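Puser Publishes Results of Hand-Held Gripper Comparison

15 Oct 2018 - Puser today released the results of a comparison of finger pads for hand-held grippers. The work was carried out with Grolitz, which supplied the pads, and covered 1,837 grasps of household items.

Two pad materials were tested, listed in the report as Serrano and Tridach. Each was used on thin, rigid items such as chopsticks and spoons, in loose piles on a cloth-covered table. A grasp was logged as failed if the item slipped or turned before it reached the holder.

Tridach pads recorded 183 failures and Serrano pads 313. Most failures in both sets involved chopsticks crossing under a spoon.

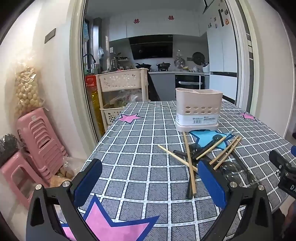
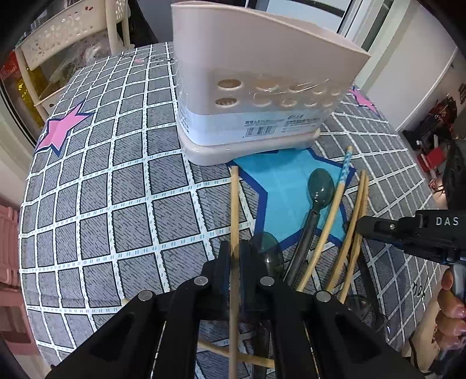
Chopsticks and spoons on a table, with the utensil holder behind them.

"Pad wear was low through August, so we kept the same set to the end," said Berenice Esquivel, test lead at Puser. "Jaw force was not changed between runs."

A second round, planned at 2,000 grasps, will add bowls and lids. The full report and grasp logs are available from Puser on request.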